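Descaling with vinegar or the packet stuff?

omdale_kev
Kettle's gone chalky again, we're on bore water. I've been using white vinegar but the smell hangs about for days. Worth paying for Hunumix? Cups live on a stand like this. 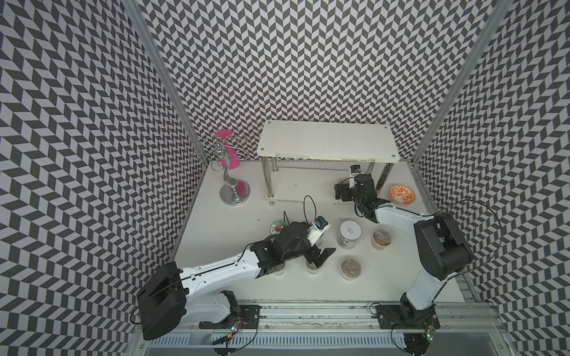

nummont7
Citric acid from the baking aisle. Two spoonfuls, boil, leave it 14 minutes, rinse. No smell and it costs next to nothing.

tian
Disagree, citric never shifted ours. Vinegar, 200 mL, topped up with water, left overnight. Rinse it properly and the smell goes.

nummont7
Overnight is asking for trouble if the element's exposed.

omdale_kev
Mine's a concealed one. Will try the citric first.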